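**Ticket: Kitchen sim bench, arm purchase sizing**
**Queue:** Equipment planning
**Status:** Open, waiting on quote
**Priority:** Normal

**Original request**

We need to settle the arm order for the second training kitchen before the December budget closes. The Priver quote covers one arm, floor stand, controller and cabling. The gripper is a separate line. Before we commit we want the simulated kitchen to tell us whether the standard reach will do or whether we have to pay for the long-reach version, which adds $4,000 to the order.

The problem is that the sim runs keep faulting. Reaches to the shelf over the counter stop with a joint limit error in 4 of every 40 attempts. Countertop reaches complete normally.

**Log**

Monday, 9:10. Reran the shelf batch on the current Naneck build with no changes. Same error, same joint. Saved the joint traces to the ticket folder.

Monday, 10:45. Checked the base position in the scene file against the floor plan. The base was 35 mm further from the counter than the plan allows. Corrected it and reran. Faults dropped but did not clear. The remaining ones all happen when the target sits well back on the shelf.

Monday, 11:30. Checked whether the planner was trying to route around the tall cabinet and its handles on the left. It wasn't. Turned off collision checking for the cabinet for one batch as a test and got the same result, so I turned it back on.

Monday, 1:20. Moved on to the shelf target itself. The blue cup is the only thing up there in this layout, with the coffee machine on the counter to the left, so clutter on the shelf can be ruled out.
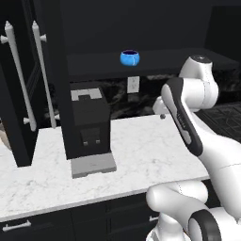

Skimby replied on the ticket that the standard arm shouldn't be written off on the strength of these runs. Their view is that the wrist is using up its travel early because the planner is set to keep the tool level for the whole move, and a level tool only matters when there is something in it. They asked for a batch with the constraint off on the approach and on for the return, and said they wouldn't sign off on the long-reach money until they had seen it.

Monday, 2:40. Ran the batch Skimby asked for. No joint limit faults on approach. One on the return – the target was right against the back wall, which we could rule out with a placement line on the real shelf.

Monday, 3:15. Repeated with the heavier gripper model loaded, as that is the one on the Pillai price list. No change to the result. Cycle time went up slightly.

**What this means for the order**

- Standard reach stays on the order for now.
- Hold the $4,000 as contingency until the return fault is cleared or accepted in writing.
- Ask Priver whether the reach upgrade can be added after delivery, and at what cost. The current quote doesn't say.
- Freight and the electrician are not in either quote. Both need their own lines.
- Floor anchors are in the building budget, not ours. Confirm before the order goes in.

**Still open**

1. Confirm shelf height and depth on site. The sim uses the joinery drawings and the installed shelf may differ.
2. Get the gripper lead time from Pillai. If it lands after the arm we will be paying for a commissioning visit with nothing to commission.
3. Copy the corrected base position into the other Naneck kitchen layouts. They were made from the same file and will have the same 35 mm error.

Leaving this open until Priver answers the upgrade question. Please attach any revised quote here and don't start a new ticket for it.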